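What Is a Trade Sanction?

A guide for readers in grades 4 to 6

Countries buy things from each other every day. One country grows more wheat than it can eat. Another makes trucks. They trade, and usually their governments let them. A trade sanction is an official order that stops or limits some of that trade. A government gives the order when it wants another government to change what it is doing.

Sanctions are often in the news. The reports use words such as embargo, freeze and exemption, and they seldom stop to explain them. The words are explained in this guide, in the order in which you will need them.

What a sanction is made of

Every sanction has four parts. The sender is the country, or group of countries, that gives the order. The target is the country, company or person the order is aimed at. The measure is the thing that is stopped. The demand is the change the sender is asking for, for instance the release of prisoners or the end of an attack on a neighbor.

If you read a news report and cannot find all four, look again. The demand is the part most often left out of short reports. It may be written in the order itself, or in a statement published with it.

The sender can only give orders to people and companies under its own laws. It cannot tell the target's shops what to sell. It can tell its own companies not to sell to those shops, and it can fine them if they do. 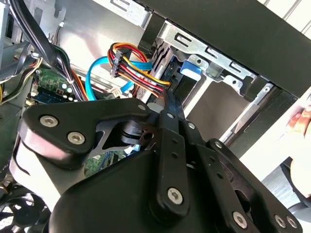

Kinds of sanctions

Embargo. A full embargo stops nearly all trade with the target. A partial embargo stops trade in one kind of goods. An arms embargo, for instance, stops the sale of weapons. Partial embargoes are more common than full ones.

Export control. An export is something sold to another country. An export control says that certain goods may not leave the sender's country unless the seller has a license. The goods are often ones that have both peaceful and military uses. These are called dual-use goods. Some chemicals, machine tools and computer parts are dual-use.

Import ban. An import is something bought from another country. When the sender stops buying the target's oil, diamonds or lumber, the target loses the money it would have earned.

Asset freeze. An asset is something valuable that a person or company owns, such as money in a bank, a house or a ship. A frozen asset still belongs to its owner, but the owner cannot sell it, spend it or move it. A freeze is different from taking the asset away, and taking it away usually needs a separate law or a court.

Travel ban. The people named in the order may not enter the sender's country.

Luxury goods ban. This measure is aimed at rich and powerful people in the target country. It covers things that are expensive and not needed for daily life. A Rolex watch could fall under such a ban, and so could a sports car. Bread and school notebooks would not. The order has to say where the line is, and it often does so with a price. A watch that costs less than the price can be sold, and one that costs more cannot.

Who decides

A country can make a sanction alone. Depending on the country, the decision belongs to the president, the cabinet or the lawmakers, or is shared between them.

A group of countries can also act together. The European Union does this, and all of its members must agree before a new sanction starts. The United Nations Security Council can make sanctions that every UN member is supposed to follow. Five countries on the council can each block a decision by voting no. This is called a veto, and it explains why there are UN sanctions in some conflicts and none in others.

Acting together matters because trade is flexible. If one country stops selling trucks to the target, a second country may sell it trucks instead. With more senders, there are fewer other sellers.

How a sanction is checked

Most of the work is done by customs officers, banks and the companies themselves. Take a shipment of water pumps. Dredeo, a company with a workshop in Trujillo, sells 46 pumps to a buyer overseas. Gamska is the shipping company that will carry them. Before the pumps leave, the work goes like this.

Step 1. Dredeo finds the code for its goods. Countries share a numbering system for traded goods, and the first six digits of a code mean the same thing in nearly all of them. Pumps have codes. So do live horses, umbrellas and power supplies.

Step 2. Dredeo checks whether that code is on a control list. If it is, the company must apply for a license and wait. 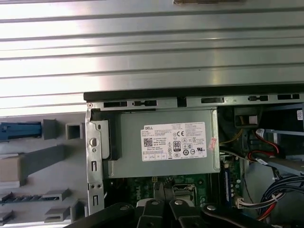 Why can't the company just ask the buyer to promise, one reader wrote to us, and save all that time? A promise is in fact part of the process. The buyer often has to sign a paper called an end-use statement, which says who will use the goods and what for. The paper is kept and may be checked later. It does not replace the control list, because a buyer who wants to break the rules can sign a false statement.

Step 3. Dredeo compares the buyer's name with the list of sanctioned people and companies. Computers do the first comparison. Names can be spelled in several ways when they move from one alphabet to another, so a person looks at any name that is close.

Step 4. Gamska does its own check. It looks at the name again, and at the ship's route and the ports where it will stop.

Step 5. The buyer's bank sends the money. Dredeo's bank checks both sides of the payment. If something does not match, the payment is held.

Step 6. Customs officers read the papers. They open some of the crates and let others pass, and they choose partly by risk and partly at random.

For this shipment the papers came to 26 pages. A large company may do the same work many times each day, and it will have a department for it.

Parts inside parts

A machine is made of many parts, and the parts may come from several countries. This causes difficulty. If the sender bans a certain electronic part, what happens to a finished machine that contains one? Some sanctions cover the part only. Others cover the finished machine as well, even when it was put together somewhere else. The order has to say which. 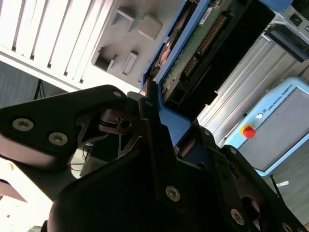
Hex-socket screws in black metal plates. Even screws have a customs code.

Ordinary parts are rarely controlled, and specialized ones may be. A part also has to be judged by what it can do. Two electronic parts may look the same from outside and be treated differently under the rules because one works much faster.

When investigators find a banned part in a place where it should not be, they try to trace it. They look for a serial number, which the maker can match to a sale. They ask the first buyer who bought it next, and go on down the line. The line may pass through several countries, and some of the companies in it may have closed.

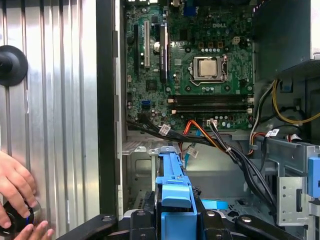
Inside a desktop computer. The processor is under the square metal lid on the green motherboard.

Moving goods through a third country to get past a sanction is called evasion. It is against the law in the sender's country. Signs of evasion include a new company that suddenly orders very large amounts, or a small country that begins to import far more of something than it used to.

What sanctions leave out

Most sanctions have exemptions. An exemption is a written exception to the rule. Food and medicine are usually exempt, and so is much of the work of aid groups that help people in emergencies.

Exemptions do not always work well. A bank may refuse to send a payment for medicine even though the payment is allowed. The bank is afraid of making a mistake and being fined, and it earns very little from the payment. This is called overcompliance. Some governments now write letters to banks to confirm what is permitted.

Do sanctions work?

Researchers disagree. Part of the disagreement is over the word "work." If the target does everything the sender demanded, the sanction has worked. That happens in some cases. In others the target does a part of it, or agrees to talk. Sometimes the target changes nothing but has less money to spend on its army.

It is also hard to know the cause. A government that changes its mind may have done so because of the sanction, or because of an election, or because of something else that happened in the same month.

Sanctions have costs. Prices in the target country can rise, and workers can lose their jobs, including workers who had no say in what their government did. Companies in the sender country lose customers. Supporters of sanctions answer that the other choices may be a war or doing nothing, and that those have costs too.

How a sanction ends

Some orders have an end date. Before that date the sender must decide whether to renew them. Many are renewed every 6 or 12 months. Others have no end date and stay in force until someone cancels them. Canceling a sanction is called lifting it. A sender may lift one measure at a time – first the travel ban, for instance, and later the asset freeze – and wait after each one to see what the target does.

Words to know

Asset: something valuable that a person, company or country owns.

Dual-use goods: goods with both peaceful and military uses.

Embargo: an order stopping all trade, or trade in one kind of goods.

Evasion: getting around a rule in a hidden way.

Exemption: a written exception to a rule.

License: official permission to do something that is otherwise not allowed.

Target: the country, company or person a sanction is aimed at.

Veto: the power to block a decision by voting no.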